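Notes for the Kedwood gripper pair, last tidied 11/23/23. They cover how we set the two hand-held grippers up for the sofa task and how we look after them — please do have a read before you borrow them.

## Setting up

Check that the marker cubes are sitting firmly, then open and close each pair of fingers a few times before you go anywhere near a cushion.

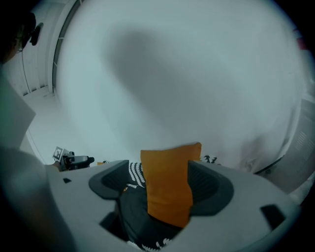 Wipe the finger pads with a barely damp cloth every 21 recordings, and let them dry properly. Fluff does build up, bless it, and then the grip goes vague.

## Cables

Leave enough slack to reach the back of the sofa without tugging.
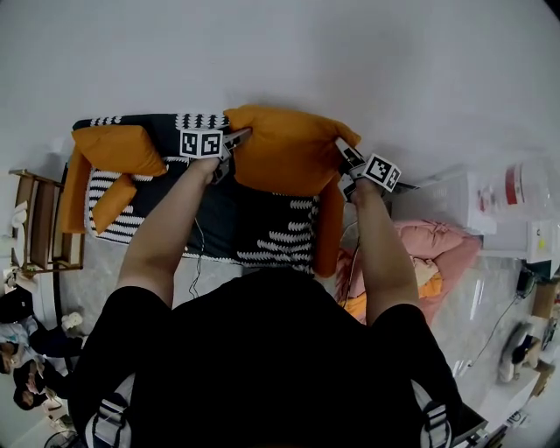

**Do I need to recalibrate after swapping a cable?**
Only if a marker cube has been knocked or taken off; the cable alone changes nothing.

## What's in the set

There are 347 recordings, kept in 2 folders, `wiltwood_a` and `wiltwood_b`. The spare pads live in the Pratis drawer.

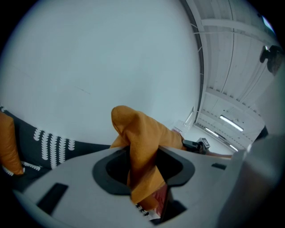

*Mustard-yellow cloth in the gripper opening.*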